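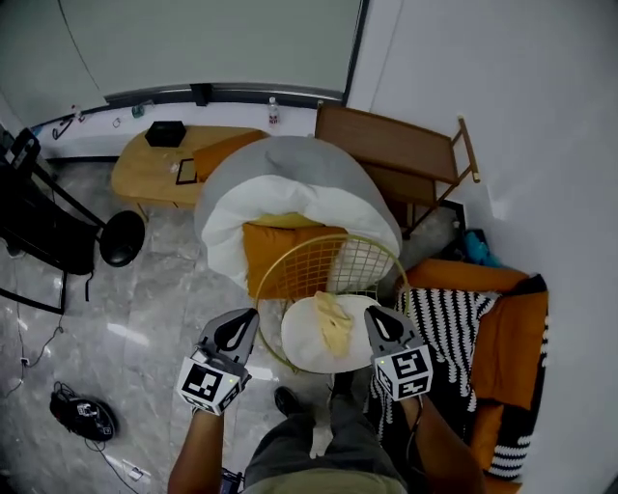
Les deux pinces en main, de part et d'autre du tissu jaune pâle posé sur la chaise.

Chez Ilico, on m'avait promis du code, et je me retrouve d'abord devant un coussin rond et un chiffon froissé ! Mon interlocutrice, qui développe la partie perception, rigole : « Le tissu, c'est notre bête noire. Une boîte, tu estimes sa pose et c'est réglé. Un chiffon, il n'a pas de pose. »

Son équipe (ils sont 4, serrés au fond du couloir) travaille sur Ulgate, le logiciel qui reconstruit la trajectoire des pinces à partir des motifs noir et blanc imprimés sur les cubes. Je lui demande ce qui casse le plus souvent. « Les reflets au sol, et puis le moment où un cube passe derrière l'autre. On perd le marqueur, le filtre extrapole, et la main part dans le mur. » Elle me montre une courbe toute tordue, plutôt jolie d'ailleurs.

Le planificateur, Bonsu, vient après. Il a avalé 2 688 démonstrations, dont 154 qu'elle voudrait bien retirer. « Horloges décalées. Deux images de retard entre la gauche et la droite, ça suffit pour apprendre n'importe quoi. » Et ça se corrige ? « À la main, avec Pitley, notre outil de relecture. J'y étais encore hier soir à 22 heures... »

Je voulais savoir si elle croyait au pliage de linge autonome. Elle fait la moue. « Saisir un coin proprement, déjà, je signe tout de suite. » La prochaine version d'Ulgate est prévue pour octobre, avec une gestion des occultations entièrement réécrite.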